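Flillbridge publishes its house rules for testing home robots in simulated rooms

For release: September

We've written down our rules! I run the simulation side at Flillbridge, and I've been promising people this document for longer than I'd like to admit, so I'm very pleased (and a bit relieved) to say that it's out. It's called the Rultomov Code of Practice, it's free to read and free to copy, and it covers how we build, check and report on the simulated rooms that home robot software gets tested in before anybody lets it loose near a real sofa.

If you work in this field you'll know the problem. A company says its robot passed a thousand tests in simulation, and everybody nods, and then somebody at the back asks what was in the rooms. Was the floor clear? Did the table legs have a proper shape for the robot to bump into, or were they just painted on for show? Half the time there's no answer, and I say that as someone who has stood at the front of the room without one.

The Code has 20 rules. They're short, and we've tried hard to keep them in words that a buyer or a safety officer can follow as easily as a programmer can. I won't go through all of them here, but I do want to talk about the ones we argued over most.

Rule 3 is about small things on the floor. Every test room has to be run at least once with a loose object lying in open space, well away from the furniture, and the object has to be listed in the report with its size and its starting place. We got this one wrong ourselves in the early days. Our rooms were terribly tidy, and tidy rooms make any navigation software look clever. 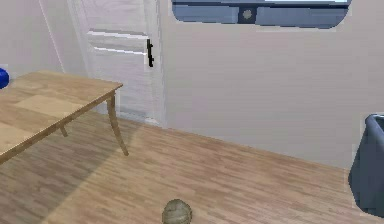
Simulated room with a table, a white door and a small round object on the plank floor. Picture: Flillbridge.

Rule 4 follows on from it and deals with legs. Furniture legs that curve or splay have to be modelled as they look, all the way down to the floor. For years the usual shortcut has been to wrap a table in an invisible box and call it done. It's quick, I've done it, and it means the software never learns that it could fit underneath, or that a foot sticks out further than the top of the leg does. Under the Code you can still use the box if you want to, but you have to say so on the first page of your report. I think that'll put a stop to most of it.

Then there's Rule 9, which took us the longest to write and is still my favourite. It says that the room a test is run in has to be frozen and given a version number, and if you move so much as a chair, the number changes. Our own library holds 1396 room layouts at the moment, and before we started doing this we'd regularly find that two people were comparing results from what they both called "the corner room" when one of them had shifted the table. They'd get quite cross with each other, too. Now the version number is printed beside every result, and a result that turns up without one doesn't count.

Rule 11 covers things on top of other things. Anything resting on a table, shelf or set of drawers has to be a separate object with its own weight and its own grip (how slippery it is, in plain words). It can't be part of the surface. Thin objects and flat objects are the ones that get skipped, as they're fiddly to set up and they like to sink through a tabletop or jitter about if you get the numbers wrong. We'd like people to put them in anyway and tell us how it went.

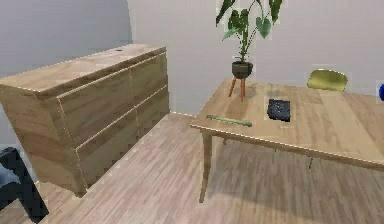

Chest of drawers, potted plant and table, with a green stick and a flat dark square on the tabletop. Picture: Flillbridge.

We also ask, in Rule 12, that drawers and doors be marked as working or fixed. A drawer front with no handle is perfectly allowed, plenty of real homes have them, but the person reading your report needs to know whether the robot could have opened it if it had tried.

A word about who did what. Flillbridge wrote the first draft. Dadidel, who make software for testing grippers and arms, went through it line by line and sent back more comments than I had expected (we took nearly all of them, and the wording of Rule 11 is mostly theirs). The rooms we used to try the rules out came from our Han project, our long-running set of simulated homes, and those rooms are being released together with the Code, so you can check our working.

And please do check it. We ran the Han rooms against every rule before putting our name to this, with 1000 runs in each of the 4 rooms we picked, and two of those rooms failed the first time round. One had a plant stand with no collision shape at all, and the robot drove straight through it as if it were smoke. The other had a bin that weighed nothing. Both are fixed, both failures are written up in the back of the Code, and I'd much sooner you read about them from us than stumble on them yourselves.

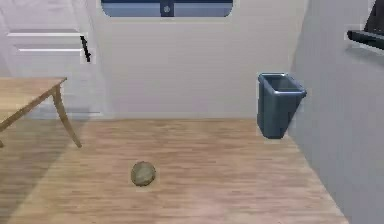 Rule 17 is the one I expect letters about. It says that a simulation result on its own can't be used to claim that a robot is safe around people. You can say that it passed a named set of tests in a named set of rooms, and you can say it as loudly as you like, but the word "safe" has to wait until there's been testing in a real building. We know that makes for duller adverts. We've already rewritten two pages of our own website to match, and they are duller, and we're living with it.

The Code isn't a law and it doesn't replace any official standard. If you already follow one, carry on following it, and use ours for the parts about rooms and reporting that tend to get left to each team's good sense. You don't need to sign anything or pay us. If you'd like to say in your reports that you follow the Rultomov Code, all we ask is that you fill in the checklist (two sides, plain English, takes me the length of a cup of tea) and publish it next to your results, including any rule you decided not to follow and why.

We'll look at the whole thing again once a year. Suggestions can come in at any time, and we read them together on Monday mornings, so if you've found a rule that's daft, or a gap you could drive a robot through, send it in! I'm especially keen to hear from people who test in kitchens and bathrooms, where we know our rooms are still thin.

The Code, the checklist and the Han rooms can all be downloaded from the Flillbridge website. Printed copies are available on request.

Notes for editors

Flillbridge builds simulated indoor rooms for teams developing home robots.

Dadidel makes test software for robot arms and grippers.

The pictures in this release are computer renderings and may be used free of charge with the credit "Picture: Flillbridge". Larger versions are available from the Flillbridge press desk, which can also arrange interviews and a live demonstration of the Han rooms.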